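Print this page
E-mail this page

About Pladovau

Pladovau is an independent test workshop for robot end-of-arm equipment. We run comparison trials of grippers, wrist cameras and controllers for integrators, recyclers and repair shops, and we report what we measured. We do not sell hardware and take no commission on it.

The workshop occupies the ground floor of a former button works built in 1879. The line shafting is gone, but the floor was laid for heavy machinery and needed no extra footings when the arms went in.

Most of our current work concerns electronics disassembly. The standard task uses a desktop computer tower on its side with the panel off. The arm must enter from above, take hold of a part on the motherboard, lift it out and place it in a printed holder. Long narrow circuit boards are the most demanding of these parts, as the fingers have very little edge to grip.

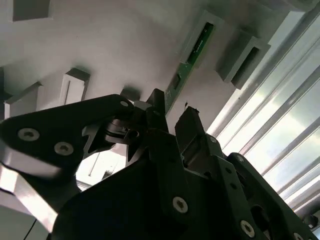
A gripper is scored on finger clearance, closing repeatability, slip under side load and the condition of the part after release. Each candidate completes more than 4000 cycles before a report is issued. Finger pads are inspected at fixed intervals and replaced only if the supplier's manual calls for it.

Cameras are assessed at the same time. A view from the wrist resolves the fingertips well but loses the board when the linkages close, and a fixed view beside the table has the opposite fault. We therefore log both and publish the error for each - separately and combined.
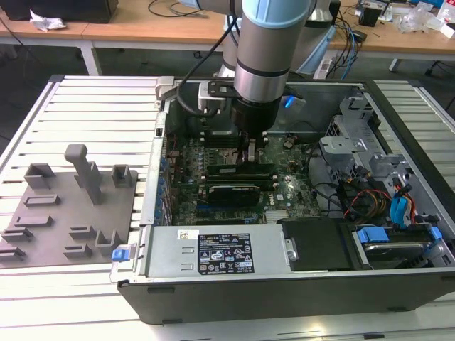 Arnby, a refurbishing firm that used our last report, wrote that the clearance figures had been of more use to them than the force figures, and asked that the width of the gripper body be listed next to the finger width in future. Both values now appear in the first table.

The holders are printed on site in gray. Their shapes differ because the parts differ: upright slots for boards, open cradles for bulkier items. Drawings are supplied with every report so that a client can repeat the trial.
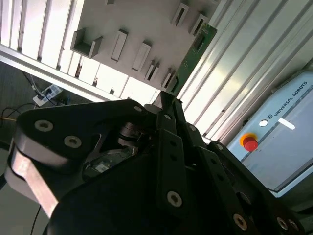
Narrow circuit board held at its lower end, with the fixture panel behind.

Controllers are compared last, with the gripper and camera left unchanged. We record the delay between command and first finger motion, and the behavior after an interrupted cycle.

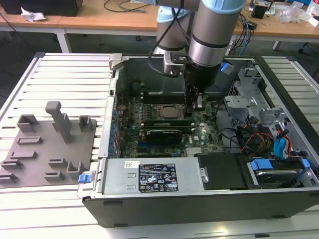 Nenar has questioned whether a tower case is a fair test, given that many recyclers now handle mostly laptops. A laptop fixture is in preparation and should be in service by August - the tower task will be kept so that older results remain comparable.

Trial requests are accepted throughout the year. Please include the gripper manual and the mounting flange drawing.

Related items
Říha wrist adapter: fit and stiffness notes
Scoring sheet for board removal, revision 2
Holder drawings for the tower task
How we measure finger slip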